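Looking after the two-armed cell

The two-armed table cell has been back in service since September, and a few of you have asked what its upkeep involves and why it is sometimes busy when you were sure you had booked it. This month's bench item is the answer to both. Get a coffee. 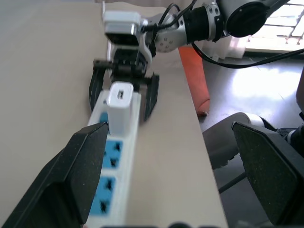
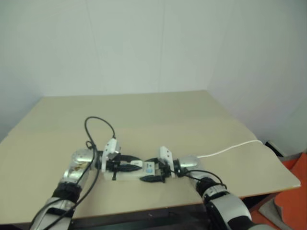 Words: Lăcrămioara Dinu, Harnside workshop
Filed under: Bench notes

I inherited the cell along with a ring binder labeled Stestura, which was the project that paid for it. The binder has a very handsome cover. Inside are 3 pages on wiring and a lunch menu. What follows is my own routine, arrived at by the traditional method of getting it wrong first.

Start with the fingers. The pads pick up grease and dust, and from whoever ate crackers near the table, crumbs. I wipe them with a damp lint-free cloth, let them dry, then close each gripper on a strip of paper and pull. If the paper slides out without a fight, the pads need another wipe or they need replacing. Please don't use the orange solvent from the cupboard. It cleans beautifully and it also softens the pads, and I have a small bag of sticky ones in my drawer if you'd like to see what that looks like.

Next, cables. The black cables by the grippers have to be long enough to let the wrist turn and short enough to stay out of the fingers' way, and those two lengths are not good friends. Before any run I put each arm through its full wrist travel at slow speed and watch the slack. Watch it, please, with your eyes. Someone (the logbook is tactful) once did this check while answering email, and we bought a connector.

Wrist camera mounts: 5 minutes with a hex key. They work loose a little at a time, so the picture looks fine right up to the day the arm reaches confidently for a spot just beside the thing you wanted. Nip the screws up and rerun the calibration. If you touched the mount and skipped the calibration, you haven't finished, and I will be able to tell.

Then the job that eats the booking slots: getting the two arms to agree on where the table is. Each one has its own opinion. I bring both grippers in over the middle of the table, at low speed, with something small and cheap between them, and see whether the fingers arrive where the software says they have. Small white plastic things are my favorite, as we own plenty and I don't grieve for them. When the error is more than I like, I redo the base offsets on the worse arm first and leave the other alone. Changing both at once is how I lost an entire afternoon in the spring — and most of an evening.

A word about power strips, a popular choice for practice tasks. They are fine on the table. They go on the table unpowered, every time, including when you're only going to be a second.

The Hevside controller still drops its settings if it's switched off at the wall. I have saved a copy, and it loads in less time than it takes to find me. The file is called cell_good. The one called cell_good_final is no good at all, and I've left it there only until I work out what depends on it. Arm hours stood at 299 when I last wrote them down, so the joint check due at the next round number is nearly upon us. The cell will be out of use from 10 in the morning on the day I do it, and the notice will go up on the door as soon as the Mạc parts come in.

If you hear a click from the right arm's elbow, write it in the logbook with the joint angle. "Made a noise" has now been entered by three different hands, and I'm fond of all of them, but I can't tighten a noise.

Spare pads are in the second drawer. Take a pair, sign for a pair.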